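Is a "lifetime" warranty on a mattress worth paying extra for?

Silviu Dobre
Monday, April 9, 2018

We're replacing a mattress that gave up after 11 years. The store is pushing the Fandska, which comes with a standard warranty, and then for 62 dollars more you get what the salesman called the Fillarstead lifetime plan. He said it covers "everything." I asked him what everything meant and he handed me a brochure with a sleeping couple on it and no fine print at all.

I've been burned by this sort of thing before (a vacuum cleaner, long story). My wife thinks I'm being cheap and that 62 dollars is nothing over a lifetime. My question back is, whose lifetime? Has anybody filed a claim on one of these plans and gotten a mattress out of it? I'd rather hear from people who have than from people who sell them.

Sreekumar Lobo

I filed one, on a different brand, so take this for what it's worth. Short version: I wouldn't buy it again.

The mattress had a dip on my side deep enough to lose a book in. I called, and they mailed me a form. The form wanted the original receipt, the law tag still sewn on, photos with a string pulled tight across the bed, and proof that I'd used a proper frame with a center support. I had everything except the support leg, which I'd never heard of. Claim denied.

Before you hand over any money, ask for the full contract. Not the brochure. If they say it comes with the mattress and you can read it at home, I'd take that as an answer. Once you have it, check these:

1. Whose lifetime it is. Mine was the "expected useful life of the product," and the company got to decide what that was. It had decided on 8 years. My regular warranty ran 10, so for the last two I would have had more coverage without the plan.

2. How deep the sag has to be. Most people complain long before the mattress reaches the number in the contract, and it gets measured with nobody lying on it. Foam that feels terrible at three in the morning can look perfectly flat at noon.

3. Stains. On mine, any stain anywhere voided the whole thing, including a stain that had nothing to do with the sag. A drop of coffee will do it. So buy a decent cover whatever you decide.

4. Who pays for pickup. I was quoted 50 dollars each way for the inspection, and that was not refundable if they turned me down.

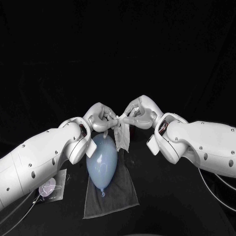
5. Repair, replace or credit. Look for the words "at our option." A credit toward a new one may be figured on what they say the old one is worth by then, and you can guess how that goes.

If all five come out fine, then I'd say your wife has a point. I have yet to see a contract where they do. Put the 62 dollars in an envelope and write "mattress" on it.

One more thing, since you mentioned the standard warranty. Read that one first. Half of what the salesman promised may be in there already, and you'd be paying twice for it.

Skorik

Just get it, peace of mind is worth more than 62 bucks. My sister had a plan on her couch and they came and fixed it, no problem. You're overthinking this.

Sreekumar Lobo

A couch plan is a different contract. Was it even the same company?

Skorik

No idea. It got fixed though.

Silviu Dobre

Went back and asked for the contract. The salesman had to call somebody, and the somebody said they'd email it. That was four days ago. He did offer to knock the plan down to half price while we were waiting, which didn't make me feel any better about it.

I did read the standard warranty in the meantime. Center support is in there too, second page, small type. Ours doesn't have one, so I'm off to the hardware store. We'll probably buy the mattress and skip the plan unless the email says something amazing.

Contact us | Copyright 2018 | Back to top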